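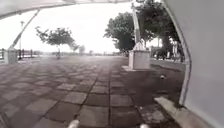

The checkerboard paving on the Berndale plaza.

December 13, 2023

Good news for anybody who has been doing their holiday shopping in the next town over: the Berndale winter market is back, and it's bigger than last year! I stopped by the market office this morning to pick up the stall list (they were still stapling them) and came away with way too many plans for one weekend.

There are 137 stalls signed up, and the waiting list closed back in November. Most of the food is going along the north side again, so if you remember the long line for dumplings last time, that's where you'll be standing. Crafts get the middle rows. Lillar, the candle shop on Mill Street, is taking a double spot and bringing the orange and clove ones that sold out before I got there last winter. I'm still a little sore about it.

The big change is parking. The lot behind the library is closed for drain work, so the town is sending everyone to the Govura garage, where there are 594 spaces and the first 2 hours are free with a market stamp. You get the stamp at any stall, you don't have to buy anything, and yes, I asked twice. After that it's the normal rate. The number 3 bus also stops right by the garage if you'd rather leave the car at home, and it'll run until the market shuts each night.

Music is mostly local school bands in the afternoons, then Helmy, the brass group from over the river, takes the evening slot. They played the summer fair and were so loud my neighbor heard them from her porch, which she meant as a compliment, I think.

Dogs are fine on a leash except in the food rows. Stalls take cards this year, nearly all of them, but the cocoa stand is cash only and so is the ring toss. Lost mittens go to the market office, same as always, and there's already a box of them from last year if you want to come look for yours.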